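Our group looked at the returns bench at Mekitz, a sporting goods warehouse in Pollholm. The site employs 239 people. Packing tennis balls into tubes used to be done by hand, and a full shift meant 2000 balls per person.

We modelled the task in simulation before writing our survey questions. The arm has a tennis ball in its gripper, next to a clear cylinder with two more inside. 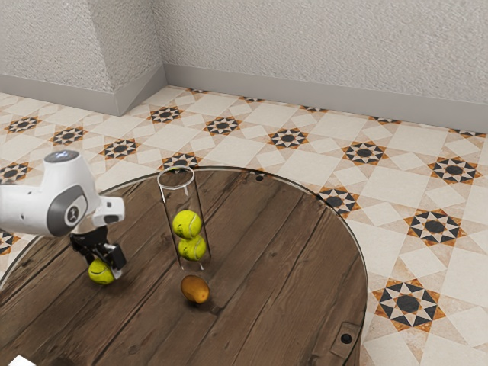 Changes for staff

Packers told us their wrists were less sore by December. They also said the work was lonelier — one person now minds the cells where four used to talk across the bench. Training was offered at the Trillbridge site, but only on Monday evenings, and parents on the day shift mostly missed out. Pay stayed the same.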